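Gemeinschaftswerkstatt Brera baut Roboterarm, der Golfbälle einsammeln soll

Pressemitteilung, Mai

In der Gemeinschaftswerkstatt Brera entsteht ein Greifarm für den Arbeitstisch. Das Projekt trägt den Namen Manier und wird von Solène Marty geleitet. Zurzeit arbeitet die Gruppe in der Simulation, die Mechanik wird parallel in der Werkstatt gefertigt. Das Budget für alle Bauteile beträgt 537 Euro.

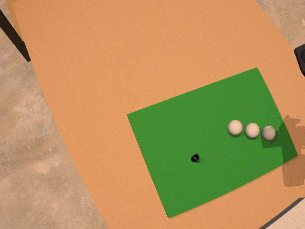 Simulierter Arbeitstisch mit grüner Matte, 3 weißen Bällen und kleinem schwarzem Ring

Der Arm soll die Bälle einzeln greifen und am Ring ablegen. Pro Testreihe sind 200 Durchläufe vorgesehen, jeweils mit veränderter Lage der Bälle. »Eng liegende Bälle sind für den Greifer die schwierigste Aufgabe«, sagt Solène Marty. »Die Finger müssen dazwischen Platz finden.« 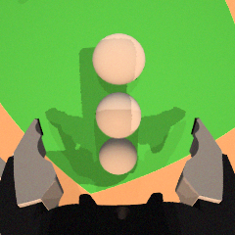
Bild: Werkstatt Brera / Projekt Manier

Der Greifer arbeitet mit zwei Fingern, die nach vorn spitz zulaufen. Ihre Form wurde im Frühjahr überarbeitet. Baupläne und Simulationsdateien gibt die Werkstatt nach Abschluss der Tests kostenlos zum Nachbau frei.

Pressekontakt: Solène Marty, Gemeinschaftswerkstatt Brera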